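Tarlow Technical Institute
Robotic Systems Maintenance
Handout 11: Care of the Wrist and Gripper, Kokon Cell
Issued Friday, July 3, 2020

Scope

This handout covers the scheduled service of the two-finger gripper and wrist camera on the Kokon tabletop cell. It replaces the sheet distributed in May. Service of the arm joints is covered in Handout 68 and should not be attempted during this session.

Service interval

The gripper is serviced every 3000 cycles. The count is shown on the maintenance page of the Mushi controller and is reset only after the instructor has signed the log. Students who find the counter already past the limit should stop the cell and report it before doing any further work.

Before starting

Bring the arm to the service position and open the fingers fully. Press the stop button, switch off power at the cabinet, and attach your lock and tag. The linkages can still close by hand when power is off. Keep fingers out of the space between the jaws and the base.

Cleaning and inspection

Wipe both finger faces with a lint-free cloth and the Rema cleaning fluid. Do not spray fluid directly on the linkages. Check each face for nicks and for a polished patch, which indicates that the finger has been slipping on smooth objects. Fingers are replaced in pairs.

Move the linkage slowly through its full travel. It should move evenly, with no click at either end. Check the exposed screws with the torque driver at setting 2. A screw that turns before the driver releases is to be noted in the log, even if it then tightens normally.

Clean the camera window last, using a fresh cloth.

Return to service

Remove the lock and tag, restore power, and run the homing routine. With the fingers open, look at the wrist camera view. Both fingers should be visible along the bottom of the view, one on each side, with the target between them.

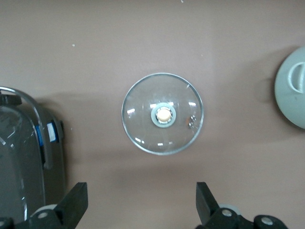
Glass and polished metal are used for this check on purpose. Bright reflections from overhead lights can be mistaken for edges, and a dirty camera window makes the problem worse. If reflections appear smeared or hazy, clean the window again before changing any camera setting.

Close the gripper once on the foam test block, then open it. Compare the finger positions with those recorded at the last service. If they differ, repeat the homing routine. If they still differ, leave the cell locked out and inform the instructor.

Log entry

Record the cycle count, the condition of each finger, any loose screw and its location, and the result of the closing test. Entries are made in ink. Corrections are struck through with a single line and initialed.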